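Robot arms came to our pallet repair shop. What happens to the people who pull nails?

Asked 06/06/2021

I work at the Flullthorpe site, 26 people. Management is trying arms from Kirui for the nail work. The hammer is an ordinary claw hammer with a black rubber grip, same kind as ours, only the fingers holding it are different. 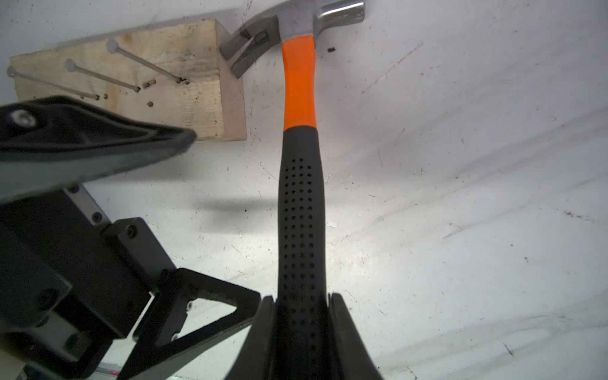

Answer 1

We had this at Grernbridge in December. No one lost the job, but the work changed. I now prepare blocks and check them – less pain in my wrist, more waiting. Ask for training in writing. 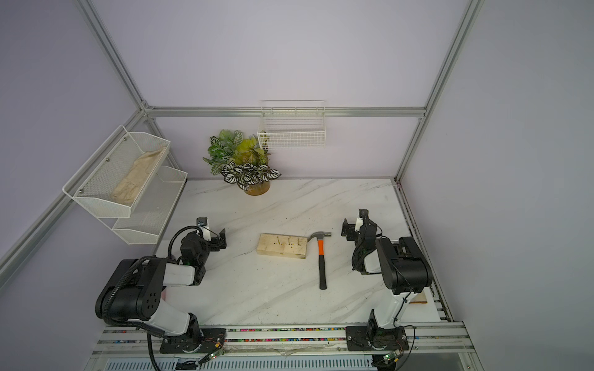 My own worry was the pay grade, and you should ask about it early. Ours was tied to hand work. With two arms at one table and a single block with three nails between them, the manager could not say whose output it was.

Answer 2

Rinis did same. It's fine, you get used to it.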